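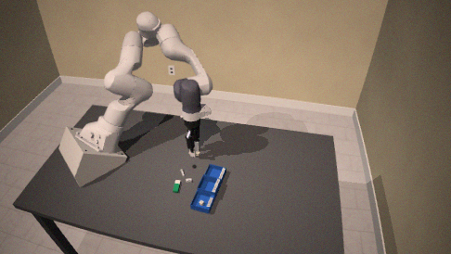
Ticket 1421
Subject: Narrow fingertips miss the short part in tray sort, wide ones don't
Opened: 27 Mar 2023
Reported by: Clultville cell team
Assigned to: Hamisi Rotich
Status: Closed, one follow-up

Reported problem

We are comparing two sets of fingertips for the slim black gripper in the simulated cell before anything gets ordered for the Masanja line. Same arm, same three-compartment blue tray, same small parts. The wide tips finish the sort. The narrow tips (Silholm profile) close on the short white part and come up without it. No fault is raised and the controller reports a good grasp, so the sequence carries on and places nothing.

Setup

Planner and controller settings are the same for both sets. Tray is on the diagonal as usual. Parts start on the dark table to the left of it. Batch size is 216 picks per set, with start positions shuffled from the same seed.

Log

Entry 1. Reran the narrow batch without changes. 109 misses, nearly all on the short white part when it starts close to the tray edge. The green and white part is fine with both sets. So the fault repeats and it isn't a one-off from a bad seed.

Entry 2. Suspected friction. Raised the friction value on the tip pads and ran again. Slightly fewer misses but the same pattern. Put the value back to where it was.

Entry 3. Slowed the approach to half speed. No difference, so I don't think it is overshoot. Speed restored.

Entry 4. Checked the tool centre point. The narrow set was still loading the offset from the wide set's file. The narrow tips are shorter by some 3 mm, so the gripper was stopping high and closing over the top of anything lying flat. Taller parts still got caught, which hid it.

Entry 5. Made a separate tool file for the narrow tips and measured the offset from the flange again. Reran the full batch. Short white part now picks. Four misses left, all on the small round black one.

Entry 6. Looked at the black part separately. The overhead camera model has trouble finding its outline against the charcoal tabletop -- the pose estimate wanders enough to put the tips off centre. The wide tips cover for that error and the narrow ones don't. Swapped in a light grey table material as a test and the misses went away. Changed it back, as the real bench at Clultville is dark as well.

Entry 7. Asked Tenness whether their grasp check reads finger width. It does, but the threshold was set to zero in our config, so a fully closed gripper passed as a good grasp. Set it to just under the thinnest part. Empty closes now stop the sequence with a fault.

Resolution

Wrong tool offset on the narrow set, plus a grasp check that couldn't fail. Both fixed in the shared config. Please pull the new tool files before running any more comparisons, and throw out narrow-tip results saved before this ticket.

Follow-up

Detection of the black part on the dark surface is moved to its own ticket. Until that is sorted, use the wide tips for any run that includes it. The choice of tips for Masanja stays open until September.

H. Rotich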